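Konska Amus bedding set – four months in

I bought the Amus set in October, after our old sheets finally went see-through in the middle (you could read a newspaper through mine, and I'm not exaggerating by much). I wanted brushed cotton, I wanted it deep enough for a fat mattress, and I didn't want to pay Ladefoged prices again. Their stuff is lovely but it creases if you so much as look at it.

The double set comes with a fitted sheet, a duvet cover and 2 pillowcases. First impressions were mixed. It was stiff as a board out of the packet and smelled a bit like a shoe shop, so into the machine it went. After 3 washes it had softened up beautifully and I started looking forward to bedtime in a way that's probably a bit sad! 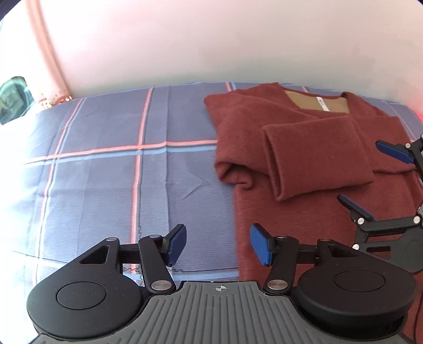
Does it bobble?

Only where your feet go, and less than I expected. I run one of those little Poltus fabric shavers over the bottom end every so often and it comes up fine.

My one real grumble is the duvet cover. The buttons are tiny and the holes are tinier, and doing them up at eleven at night when you've forgotten to make the bed is no fun at all. I'd have taken poppers any day. The elastic on the fitted sheet goes all the way round though – hooray – and it hasn't pinged off a corner yet, even with a dog who likes to dig herself a nest before she settles.

It's too warm for high summer, I should think, so I'll be going back to plain cotton then. Drying takes ages indoors as well, so pick a breezy day if you've got a line.

Four stars from me. I've already got my eye on a second set for the spare room.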